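I spent most of August on the table in the back room, and it is close enough to done that I can write down how it went.

The table is a long one with a white top. I bought it secondhand in Bredbridge when a sewing shop there was clearing out. It was cheap and flat, and I didn't look at it much harder than that. Once it was home I found that one leg was short and that the white top showed every mark. The leg got a felt pad and then a second felt pad. The top took more thought.

For a while I used a plastic cloth. It slid. Then I tried a cutting mat from Lemaire, a good mat, but far too small for the surface I wanted to cover, and I wasn't going to buy enough of them to tile the thing. After that I went to paper.

Brown paper is what I should have started with. The roll came from Plinberg, the packing supply place out past the rail yard, where they sell it by weight and don't mind if you only want one. You roll out more than you need, let it sit overnight under some books so the curl comes out, and tape down the edges. When it gets ugly you pull it up and put down another sheet. I paid $18 for the roll and it will last me into next year at least.

A few things I learned about laying paper:

- Wipe the table first and let it dry all the way. Any crumb underneath turns into a bump, and the bump turns into a hole.
- Tape the long side first, then pull the sheet across and tape the other side. If you go around the corners in order you get a wrinkle down the middle.
- Don't crease the paper over the edge of the table. It tears along the crease in a week.

The grid came next. I like having squares to put things in. With a plain surface I set a plate down wherever my hand stops, and by the end of the afternoon everything has drifted toward me. With squares I can say the plate goes in the second row and it goes in the second row. I can also clear the table for supper and put it all back the same way the next day.

I marked the lines with blue tape. Pencil was my first idea, but it doesn't show well on brown paper, and marker bleeds through to the white. I measured along both edges, put a small tick at each spot, and stretched the tape from tick to tick. It is easier if you pull out the full length of tape in the air, hold it tight over both ticks, and lower it in one go. If you press it down as you walk, it wanders. I had to redo one line because of that, and one more because I had measured from the wrong end of the ruler.

The whole grid took me an evening. I could have done it faster with a second person holding the far end.

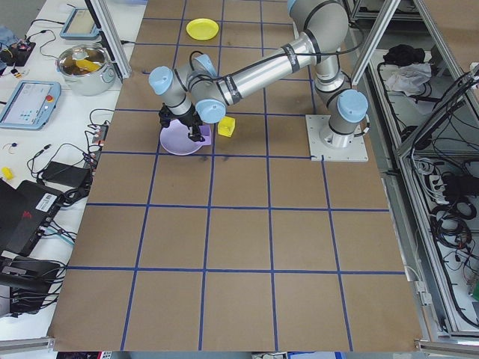
*Lavender plate in the second row, yellow plate up at the top. The pot is staying over on the white side for now.*

The plates and blocks are the part I enjoyed. I wanted plain colors that stand out on brown without shouting, and I settled on lavender and yellow. The lavender plate is shallow with a rim that is just a bit raised, so small things can sit on it without much fuss. The yellow one is round too and has the top row to itself. I bought both in Ustirach, at the kitchen store on the square, the one with the bins of odd dishes by the door. They had a green I liked as well, but I already have too much green in the house.

I went back and forth on whether I needed a cover for the pot. The one I ended up with is stainless steel with a clear glass lid, and I'm glad I held out for glass. I keep things in that pot when they're not on the paper, and being able to see what's inside without lifting the lid saves me some bother. I had a steel lid before and was forever picking it up to check.

The paper does pick up marks. There is a dark smudge just below the lavender plate that I noticed after the grid was down. I tried a dry cloth, which did nothing, and then a white eraser, which did a little and roughed up the paper. I stopped there. It is fine as it is, and the sheet will get changed in the fall anyway. If you try this yourself, don't use a damp cloth. The paper puckers and never lies flat again.

The left side of the table is still crowded, and I know it. The plan was to keep all the white area clear as a place to set things down, and what happened is what always happens with a clear place to set things down. The wires are the worst of it. I have a bag of cloth ties I bought for the back of the television and never used, so that will be the next job. I would also like a shallow tray for the small stuff, something low enough to reach over.

The lower half of the grid I'm leaving empty on purpose. When I first taped it I filled every square, and it looked busy and I kept knocking into things with my sleeve. Half is enough. If I need more room later, it's there.

I get asked about the tape coming off. So far it hasn't lifted at the crossings, where I thought it would go first. What does lift is the ends, right at the edge of the paper. I fold each end under a little and run a strip of tape down the side over all of them. It isn't pretty close up, but it holds. When I take up this sheet I may try a lighter tape and see if it tears the paper less coming off.

I worked out the cost the other night. The table was the big piece and I got it for less than I'd planned. The paper, the tape, the plates, and the pot together came to less than I spent last year on a set of shelves I don't like. The cutting mat from Lemaire has moved to the kitchen, where it gets used most days.

Next is the light. The back room faces the wrong way in the afternoon, and by 5 I'm working in my own shadow. I have a clamp lamp in the garage that needs a new switch, so I'll start with that before I buy anything.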